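[flinari-users] Re: Two arms, one planning scene: left arm stops over the tray
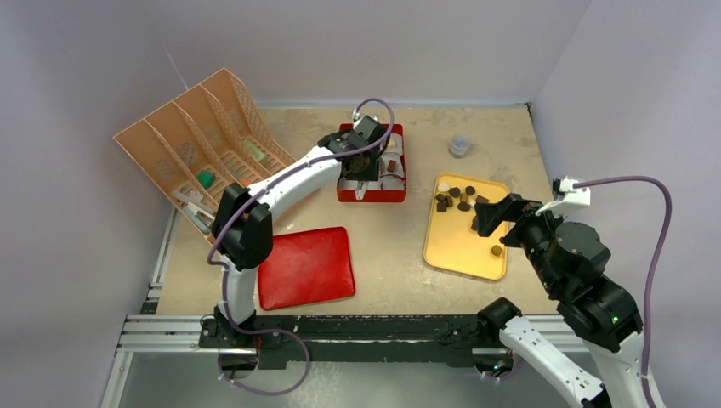
Hello Renu, hello all,

thank you for the log files. I have now read them together with the controller output, and I think the planner is innocent. The left arm gets a valid path every time, and it reaches the pre-grasp pose. What stops it is the distance check in the Kumsa safety node, and this check uses a different collision model than the planner does. I compared the two for our own bench, with the left gripper over the red tray and the right one low over the yellow tray, next to the brown piece that lies apart from the others. In the planner there is plenty of free space between the arms at this pose. In the safety node the distance is much smaller, and the difference comes only from the cable.

Renu Pandey wrote:
> We run two arms on one rail with the 5 release of the bridge.
> Both arms plan in the same scene. The left arm goes to the
> pick pose and then stops with "min distance violated", but
> when I check the state by hand there is no collision.
> It happens in 16 of 150 runs. I already tried to lower
> the velocity scaling and it makes no difference.
> Is this a bug in the planner or do I set something wrong?

The cable is modeled in the safety node as a chain of capsules, from the base to the wrist. It was added in July by Joscha Fuchs, because before that the node did not know the cables at all. The capsules have a fixed radius, and this radius is large, so that a loose loop is still inside. For one arm alone this is fine. For two arms the capsules of the left wrist and the right wrist come close to each other long before the real parts do. On our bench the right cable makes a wide arc to the outside, so there I could give it a separate shape without problem. The left one goes over the top of the wrist and has to stay as it is.

Why it happens only in some of your runs: the planner is free to choose the elbow side. If the elbow goes toward the middle, the capsules overlap with the other arm for a short time at the end of the motion. If it goes to the outside, they do not. You can see this in your log, the failed runs all have joint 2 on the same side.

What I propose, in this order:

1. Set cable_model: shared in the bridge config. Then the planner loads the same capsules as the safety node, and it will avoid these poses by itself. Planning becomes slower. With our scene the median went up to 74 ms, which is acceptable for us, but please measure it on your machine.

2. Put a joint limit in the planning group of the left arm, so that the elbow stays outside. Do not put it in the URDF, or the homing routine will refuse to start.

3. Please do not switch off the distance check. I know that Selamawit Assefa wrote on this list that she did it in simulation. In simulation it is okay.

One more thing about your scene file. You have the tray as one solid box. The planner then must leave the box before it can descend, and you work around this with the allowed collision matrix. I would replace the box with the rim as four thin walls and a floor. In our scene the trays and the file organizer are done like this, and the matrix entries could be removed. The flat red pad we have as a plain box, and this makes no trouble. The clear cup is also only a primitive, entered by hand, as our depth data on transparent objects is not usable.

To Zinash, who asked me off the list: no, the Furkcombe driver does not publish the capsules. It only forwards the stop signal. A patch for this exists in my branch but it is not reviewed, and it breaks the trajectory replay.

Renu, could you send me the joint states of one failed run, with time stamps, and tell me if both arms use the same clock? If the right arm state comes late, the safety node holds the old position, and then point 1 will help you only in part.

Best regards,
Torunn Bråten
Fomville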